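FOR IMMEDIATE RELEASE

Henduvent brings its Saturday supper club back to Irley, and this time there's more soup

Irley, Sat 19 April. Well, we're doing it again! Henduvent, the small kitchen I opened over the old shoe store on Grirnance Street, is bringing back its community supper club this October, and I'm so happy to be the one typing up the news (I'm also the one who washes the pots, so forgive me if this is a bit loose for a press release).

If you missed the first season, the idea is simple. You book a seat, you show up hungry, you sit next to someone you've never met, and you eat whatever I've been cooking since the morning. There's no menu to choose from. There's one long meal, starting with bread and pickles and ending with something sweet, and you can take home what's left of the bread if you ask before the people from the far table do.

We served 591 suppers last season. I know the number because I kept every ticket stub in a cookie tin, and one rainy evening I sat down and went through the lot. For a place our size that's a huge amount of dinner, and it's the reason I felt brave enough to go for a longer run.

So what's new? First, the tables. We used to squeeze everyone around one, and if you were by the wall you had to climb over your neighbor to get to the restroom. Now we'll have 2, with 12 seats at each, and a proper gap down the middle. I've carried hot barley soup through that gap at a near run and lived to tell you about it.

Second, the soup itself. It was only ever meant to be a starter, and then people began asking for it as the main thing, and then they began asking for seconds of it, so this season soup gets a whole course and its own bowl. The opening night is split pea with smoked onion. After that I want to do a beet one, a white bean one with lots of lemon, and a fish chowder if the weather turns as cold as I hope it does. Everything can be made without meat, and please do tell me about allergies when you book (not when the bowl is in front of you, which has happened).

Third, we've got a bakery helping out! Hellström, over by the bus station, is making the rye for us. I've been buying that loaf for my own toast for years. It's dark and sour and a little sticky in the middle, and it holds up to a really aggressive amount of butter. They'll also send over cardamom buns on the last supper of each month, and I'd suggest booking those nights early, because I'm telling my whole family about them and there are a lot of us.

Prices are staying where they were. I went back and forth on that one, and butter is no joke right now, but the whole point was always that a person could come on a whim and not regret it at the end of the week. Kids under school age eat free and can sit on a lap or on one of the cushions. Bring your own drinks, and we'll have water and hot tea going all night.

Booking opens in the last week of August. You can call, or drop in during the day and put your name on the sheet by the door. If a night fills up, leave your number anyway! Somebody always has a cold or a babysitter problem, and I'd much sooner call you at five o'clock than have an empty chair.

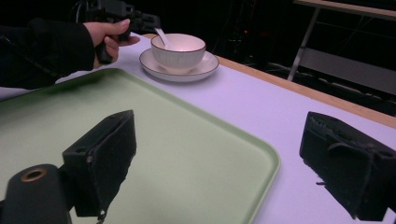 Last season's guests were told they could write anything they liked on the back of the feedback cards, and one of them wrote that she came for the dill pickles, stayed for the strangers, and would like the evening to start half an hour earlier so she could catch the last bus home. Fair enough! Doors now open at half past five and we sit down at six, which should get everyone through dessert with time to find their coats.

If you write about food or local goings-on and you'd like to come and eat with us, please just ask. I'll hold a seat for you on opening night. You'll be at the table with everybody else, and you'll probably get passed a bread basket and asked to keep it moving. I'm also happy to talk on the phone about the recipes, the pickles, or how on earth you fit that many people up one flight of stairs. Mornings are best, before the onions go on.

Contact: Henduvent, Grirnance Street, Irley | © Henduvent. All rights reserved. | Back to top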